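Chores Are Still a Grasping Problem

2023-06-15

Every few months a product video shows a machine clearing a kitchen counter, and the comments fill up with people asking when they can buy one. My answer has been the same for 5 years: when it can tidy a counter it has never seen, after a stranger has used it.

Picking up a single upright object is close to solved. A two-sided gripper, a decent camera and a policy trained on enough human demonstrations will close on a bottle, lift it and set it down somewhere else. At Isach we ran a pick-and-place routine of this kind 200 times on mixed drink containers. The numbers looked good until we changed the containers.

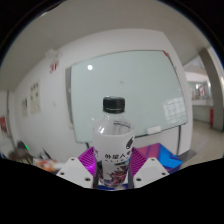
Clear plastic is hard for depth sensors, which tend to see through it or return noise at the shoulder. Wrap labels help with detection and hurt with friction. A full bottle and an empty one of the same make can look identical and need very different grip force. A person corrects for all of this in the first moment of contact. Most grippers have no sense of touch worth the name, so the correction comes late or never.

Shop floors are easier, and that is where the money is going. The Bromine cell at the Gusetitz plant handles 65 part types, all of them known in advance, all presented in trays. It works because the plant was rearranged to suit the machine. Few families will do that with a kitchen.

The Amin project takes the other route and collects demonstrations in ordinary rooms, 3820 at last count. I think this is the right bet — variety in the training data matters more than another joint in the arm. I would still want to see failure rates on unseen objects before anyone quotes a ship date. The next release is due in September, and the test set should be published with it.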